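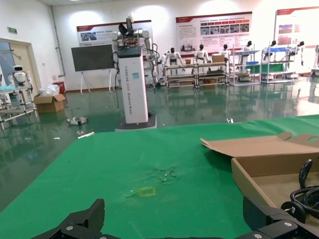
Section 4. Starting a shift with a robot cell on the floor

Read this section before your first shift at a Mandeo cell. It applies to packers, bench staff and shift leads.

4.1 What changes in your job

The arm takes over repeated picking and placing at the bench. You still prepare the work, check the finished pieces and decide when to stop. Your station card lists the tasks that stay with you. If a task appears on neither your card nor the cell's, ask your shift lead before doing it.

4.2 Before you start

1. Sign in at the cell terminal with your own badge. Do not work under a colleague's login.
2. Clear the floor between the bench and the walkway. Pick up scraps, bags and loose packaging.
3. Coil spare cables and put them in a box. Keep them out of reach of the gripper.
4. Check the bench covering. Report any new tear or lifted edge.
5. Look at the gripper fingers and their screws. If anything is loose, leave the cell off and call maintenance on extension 2895.
6. Stand behind the walkway line and press START. The arm waits 19 seconds before its first move.

CAUTION: Do not reach across the bench during the wait. The arm is already powered.

4.3 Taking over by hand

1. Press HOLD and wait for the steady light.
2. Remove the part and finish it by hand.
3. Enter the reason on the terminal. Two words are enough.
4. Step back and press RESUME.

Note: Holds are used to adjust the cell. They are not counted in your personal output figures.

4.4 Training and questions

New users work beside a trained colleague for roughly 2 weeks. Anju Awasthi keeps the training list. Questions about changed duties or shift times go to Halina Mazurek.

Section revised 19 February 2026. Replaces the August version.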